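What We Spent the Arm Money On: A Small Gallery
Posted Mon 7 October by the Lemma workshop desk

Since we first mentioned in May that Lemma was setting aside money for a table-clearing arm, we've had a steady trickle of letters asking what a person gets for that sort of money, and whether it can be done at home without knocking down a wall. So we've put together a little gallery, with a few words on the budget alongside (more than a few, knowing us!). Our quotes came from two suppliers, Sulora and Belero, and we spent far longer comparing them than we ever meant to.

The two-finger gripper was the first line we settled, and we went with the plain black fingers over the fancier set.

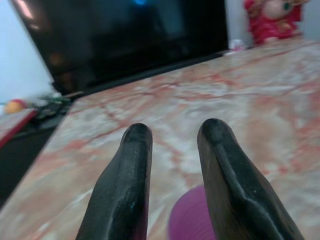 Do you have to buy the gripper and the arm from the same place?
It depends on the mounting plate and the connector, so ask both sellers for drawings before paying a deposit. We bought ours together from Sulora for $1855, and the adapter plate we would otherwise have needed was quoted separately.

Reach is what you want to plan around, much more than strength. A cup, a spoon and a fork weigh next to nothing, but getting over to them on a square folding table takes a fair bit of arm, and you'll want to measure your own table before you fall in love with a smaller model, as we very nearly did.

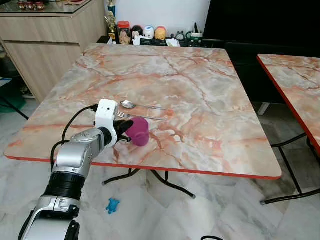 The extras, which add up

Belero's quote looked lower until we read down to the second page and found the cables, the clamp and the support plan all sitting there at $969 together. We don't hold it against them, it was all written down, but do read to the end. Set something aside for practice objects too. We allowed $22 and haven't needed more, as most of it can come straight out of the kitchen: a pinkish cup, a steel pet bowl, whatever you'd like cleared away one day.
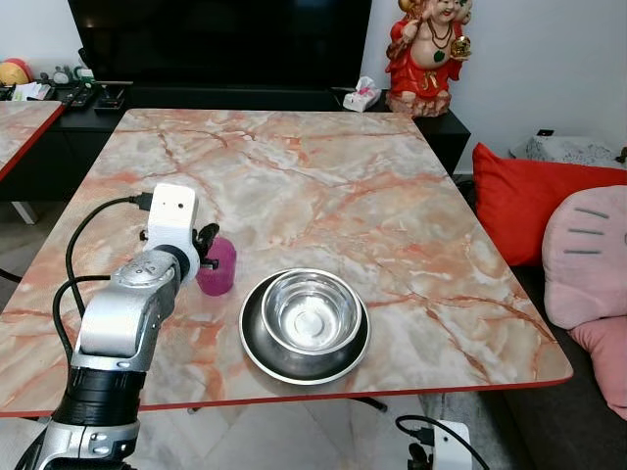

Then there is the money you keep back. We put $1000 in a separate pot for repairs and spare fingers, and it was the hardest line to defend when everybody wanted a longer arm, but we'd do the same again. Ask each supplier how long a replacement joint takes to arrive and what you're meant to do in the meantime. Sulora gave us a straight answer by email and Belero rang us back the following week, very friendly, with a longer one. Next up is the Wakano software license, billed by the year, and we're still going back and forth on whether to pay for two years at once.

Recent items
Wakano license: monthly or yearly?
Reading a Belero quote line by line
Measuring a folding table for reach
Spare parts we keep in the drawer
Lemma's May budget notes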